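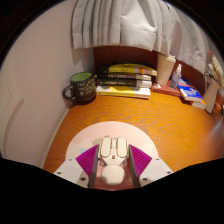 Progress report to the Plevum fund, March 2023
Project: Study corners in the Clidell residence

In this period we continued with the desks on the second floor. The corner desks stay where they are, and we keep the wood-grain tops – the residents asked for this. Each place receives a computer mouse and a lamp. The order from Tagle came complete, but 3 lamps had a damaged plug and were sent back.

From the grant we have spent 60 percent. The curtains cost 400 more than we planned, and we covered this from our own budget.

Still open are the cable covers and the labels for the drawers. We expect to finish both in August.

Enda, project office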